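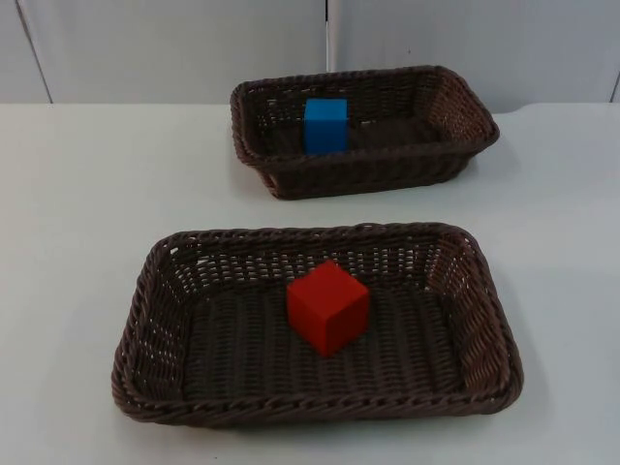
2 min read

OK so I've had a few messages asking what I'm doing with my retirement account after the rough patch in April. Short version: almost nothing. Longer version below.

I put money in every month, same day, same fund. When prices drop, that same deposit buys more shares. I know this. I still felt sick opening the app at 6 in the morning and seeing I was down $1,428.

What helped was an old note from Chiyo Hayashi, who taught the evening money class I took in Stustholm. She had us write down what we'd do in a drop BEFORE one came along. Mine says "keep buying, stop looking." Past me was pretty smart!
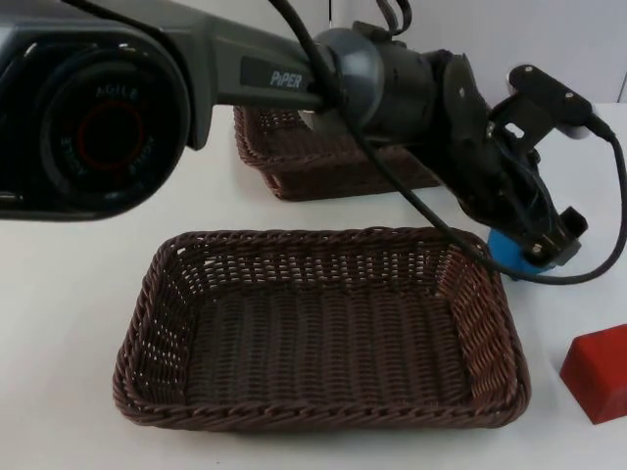
The one thing I did change was cash. I had 16 months of expenses sitting in savings, way more than I need with a steady paycheck, so I moved $1,000 of it into the fund. Could've waited for a lower price – but I've tried guessing the bottom before and I'm terrible at it.

Also stopped reading the comments on Womis. Half of them were sure we were headed for a crash and the other half were bragging about buying the dip. My stomach feels better already.

Next up I want to go through bond funds, which I barely understood until last year. If you've got questions about those, drop them in the replies and I'll try to get to them.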